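4. Setting up the wireless mouse

Read section 3 before you start. The Plunivby receiver must be registered to your desk number, or the mouse will not pair.

4.1 Prepare the desk

1. Clear a space on the side of your writing hand.
2. Wipe the surface with a dry cloth. Do not use polish.
3. Check that you are within 2 metres of the computer.

Note: A glossy desk top can confuse the sensor. If the pointer jumps, use a mat. 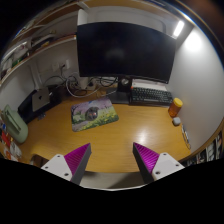
Figure 1. Wooden desk top with a glossy finish. Glare shows right of centre.

4.2 Fit the batteries and pair

1. Slide the cover back and fit the batteries supplied.
2. Push the receiver into a free USB port.
3. Hold the pairing button until the light blinks, then let go.
4. If the light goes red, switch off and repeat from step 2.

Caution: Do not mix old and new batteries. Take them out if the mouse will not be used during the July closure.

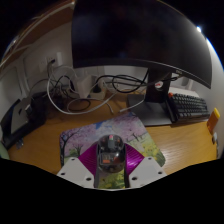
Pointer speed is set to 2000 on all desks at the Avstead office. You can change it under Settings, Mouse, Speed, but the Gindirness login resets it each time you sign in. To keep your own value, ask Aoi Kobori on extension 2284 to add you to the exceptions list. On a wooden desk, keep anything of this rounded, glossy black sort over a mat, and move the mat if your hand runs off the edge. Fault code 101 means the receiver has lost its registration.

4.3 Check the display

1. Switch on the monitor.
2. Move the pointer to each corner of the screen.
3. If it stops short of a corner, run the Van Rooij display tool and choose Fit to screen.

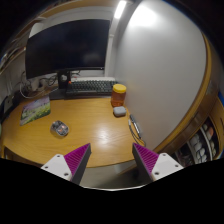
Figure 2. Monitor at the back of the desk, screen off.

Section last revised 1 April 2019.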